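Speaker notes: Martha and Mary, Luke 10:38-42
Wednesday group, 7th December, Bramico Hall

Running time is 25 minutes with questions. Water on the lectern. Start once the urn has gone quiet.

Slides 1 and 2 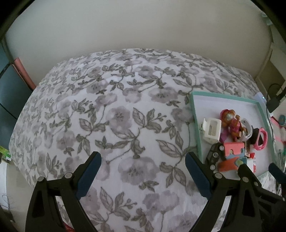
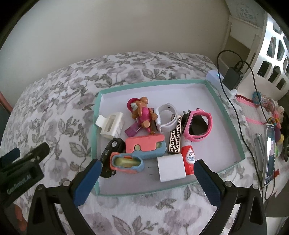

A flowered bed cover and a tray of small things.

Slide 3: Where we are in Luke

Read the five verses aloud, slowly. Ask people to keep the page open.
Jesus is on the road to Jerusalem. Luke has just given us the Good Samaritan, a story about doing something for a person in need. Then he puts us in a house where the one doing things is corrected. Let that sit for a moment.
Luke does not name the village. John 11 places the sisters in Bethany, and most readers join the two up. Say so, but don't lean on it.

Slide 4: Martha

It is Martha who welcomes him. Verse 38 comes before verse 40 and we tend to forget it.
She is "distracted" by much serving. The Greek word has the sense of being pulled or dragged about.
Her complaint goes to Jesus, over her sister's head. Ask: who here has done that at Christmas? Wait for the laugh, then move on.

Slide 5: Mary

She sits at his feet and listens. To sit at a teacher's feet was to be his pupil. Compare Paul and Gamaliel, Acts 22:3.
Mary says nothing in this passage. Her only recorded words are in John 11:32, and they are nearly the same as Martha's in verse 21.

Slide 6: "One thing is needed"

Some old manuscripts have a longer wording, "few things are needed, or only one". Mention it if asked. Skip it if we are past 7 minutes on this slide.
He says her name twice: "Martha, Martha". I read it as kindly meant. Others hear it as sharper, and I should say that.
He doesn't tell her to stop cooking.

Slide 7: Questions for tables

Groups of 3 or so.
What was Martha worried about, as far as the text tells us?
Does John 12:2, where Martha is serving again, change how you read this?

Notices: hymn 102 to close. The June talk on Lazarus is on the website under Talks. Chairs back against the wall, please.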